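Gretora Driver Interface
From the Brurkuveck reference pages
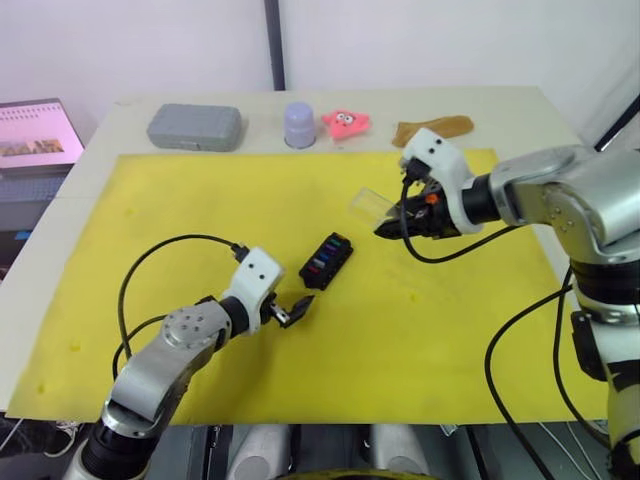

The Gretora Driver Interface, usually shortened to GDI-R in its own manuals, is a software layer that lets an operating system exchange data with printers, label makers and other small office devices. It was written by Georges Nasrallah and first released by the software firm Nulis. The interface sits between the print spooler and the device, and it replaces the separate driver packages that Nulis had previously shipped for each model.

History

Before the interface was introduced, Nulis maintained 41 driver packages, many of which differed only in their paper size tables. Users who changed printers had to remove one package and install another, and leftover entries in the device list often caused jobs to be sent to a port that no longer existed. Nasrallah proposed a single core driver with a small description file for each device. Work on the core began in September, and the first test version supported monochrome printers only.

Joelle Karam joined the project during the second test period and rewrote the part of the program that handles two-way communication. Her version allowed the computer to read toner levels and error states over the same connection used for printing. It became the basis of release 2, which also added color profiles.

Design

The interface has two main parts. The core driver is loaded when the system starts and remains in memory. Description files, which carry the extension .grd, are read when a device is connected. Each file lists the device name, the resolutions it accepts, its paper trays and the command set it understands. If no matching file is found, the core falls back to a generic profile limited to 600 dots per inch and one tray.

Description files are plain text and can be edited by an administrator. A checksum on the last line must be updated after any change, or the core will reject the file and record error 304 in the system log. The same error is recorded when a file has been saved with the wrong line endings, a frequent source of confusion in early releases.

Versions

Release 1 was offered for desktop systems only. Release 2 added support for shared printers on a local network. Release 3, known during development as Didenko, moved the core out of the protected part of the operating system so that a faulty device could no longer stop the whole computer. The number of supplied description files rose to 55 with this release.

Installation and removal

The setup program requires an administrator account. Older Nulis packages should be removed first, and a restart is needed before the core is loaded. Removing the interface does not delete edited description files, which remain in the shared data folder.

See also
Print spooler
Page description language
Device port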